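Bernice Kyei
October

1/ We moved into the Paucar Road flat with 15 boxes and no cupboards in the hall. I said I'd report back on living with less storage, so here goes.

2/ The first thing I did was stop buying tubs. I had been keeping empty tubs inside bigger tubs. They went to the charity shop on Bilitz Street.

3/ Anything we use every day now lives out in the open. Anything we use once a month goes under the bed. The rest I'm still arguing with myself over.
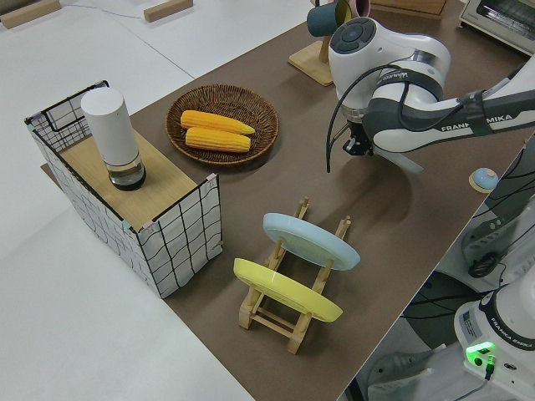
Wire-grid box with a wooden board on top, and a wicker basket.

4/ Boxes with a flat lid are worth having. You get the inside and you get a surface. Measure the shelf first, I got that wrong twice.

5/ Baskets are good for post, keys and chargers. They are bad for anything small enough to slip through the weave. I lost an earring back that way.

6/ Paper was the worst. I went through 441 sheets of old bills and letters over two evenings and kept one thin folder.

7/ Still to do: coats. Five hooks, two people, far too many coats. If anyone has a hook rail that holds in plasterboard, tell me which one.

2 comments · 15 shares

More from Bernice Kyei
Painting a north-facing kitchen
What I paid for the Semumon shelves
Moving day, hour by hour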